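The week I spent with Marard started with a robot that wouldn't let go. I'd driven out to Brancombe in December to write a cheerful piece about kitchen automation, and by lunch on the first day I was watching an arm hang over a countertop with its fingers shut, doing nothing at all.
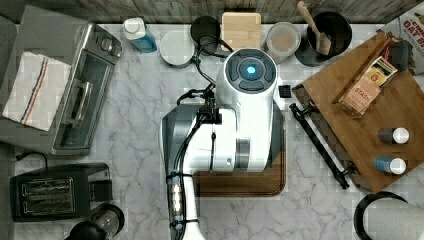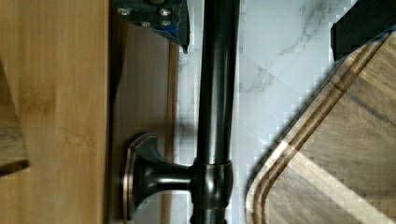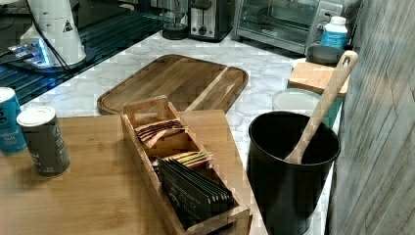 The fault had already shown up 8 times in 171 runs when I got there, always near the end of a shift, and it had a name by then – the Bullo stall, after the gripper software. Apolinar Orozco, who runs testing, first blamed the cables. I could see why (they loop along the side of the white arm, and I'd have blamed them too!), but he swapped the whole set and it stalled again the next morning. Then he went after grip force. The arm would close at 40 percent, lose track of its own fingers, and squeeze up to 80 before the safety cutoff froze it. On a wooden spoon, who cares? On a glass blender jar, or somebody's hand, I'd care a lot.

The culprit was a finger sensor from Ndlovu that drifted as it warmed up. Orozco found it by leaving one running on his desk through a very long phone call and watching the numbers creep. The fix is a recheck between every grasp, and it slows everything down a little. He hates that part. I asked if I could put my own hand in the gripper now, and he thought about it for almost a minute before he said no.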